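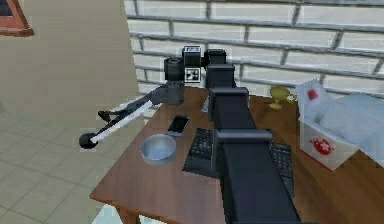 Figure 7. Simulated tabletop in the Drero kit, with the black arm reaching toward the far side of the table and a fiducial tag at the wrist.

4.2 The Drero simulation kit
We were glad to find that the kit, which Utovby sells as a download with 30 ready-made rooms, asks very little of a newcomer. The room in Figure 7 is one we came back to again and again, as its table holds the sort of things people really do leave lying about – a phone, a metal bowl, keyboards, a golden goblet – and the arm itself hides a good part of them from this viewpoint. We ran 100 trials per room and kept the default lighting all the way through. Setting up a new room took us 9 minutes once we had learned the menus, and we must say the manual is a friendly one, though its chapter on tags could stand to be longer. Scores for the Laur and Butura kits follow in Section 4.3.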